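Frequently asked questions about working with Plalard

Plalard is a small copy and branding studio. We write and design for companies whose product is difficult to explain in one sentence. Please read these answers before you send the inquiry form, it saves one call for both of us.

What kind of clients do you take?

Mostly software and technical firms with a small marketing team, or with none. Our longest client is Cronin, for whom we write the product pages and the monthly newsletter. We don't take political campaigns or gambling.

Do you do the logo also?

Yes, if it is part of a full brand project. We don't sell a logo alone. A logo without colors, type and tone of voice usually comes back to us after half a year with the same questions.

What do I receive at the end of a brand project?

You receive a style guide of 16 pages, the logo files, a color palette with values for screen and print, and a tone of voice document with sample sentences. For Drimness we also made a list of words they should avoid. Other clients began to ask for it, so now it is included.

How long does a website take?

A site of five or six pages takes seven weeks from the day we have your answers to the questionnaire. The most frequent delay is the text about the company itself. Everybody inside wants to change it, and each person changes it in a different direction. Please choose one person who has the final word.

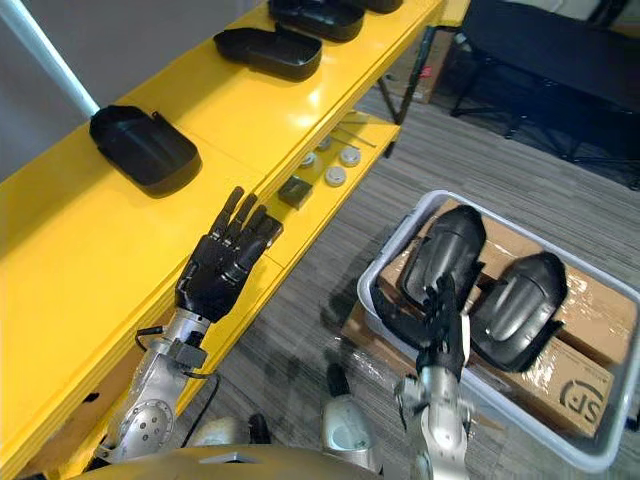

This person does not need to be the director. It can be someone from sales or support, as long as the others accept the decision.

What does it cost?

A single landing page, text and design, is $900. A tone of voice document without other work is $1000. For a full brand project we send a written offer after the first call. Half is paid at the start and half at delivery.

How many changes can I ask for?

Two rounds are in the price. Please collect all comments in one file before you send them — we once received 108 separate emails for one homepage, and some of them asked for opposite things.

Will my site work on a phone?

Yes. We design for the small screen first and test on several phones and one old tablet.

Can you work with our existing developer?

Gladly. At Zirero we delivered only the design and the text, and their own developer built the pages. In this case we ask for a short call with the developer before we begin to draw.

Who owns the texts and the design?

You do, after the last invoice is paid. Fonts are a separate matter, you must buy the license in your own name. We send you the link and the price.

When can you start?

The next free place for a full project is in May. Landing pages can usually start within two weeks.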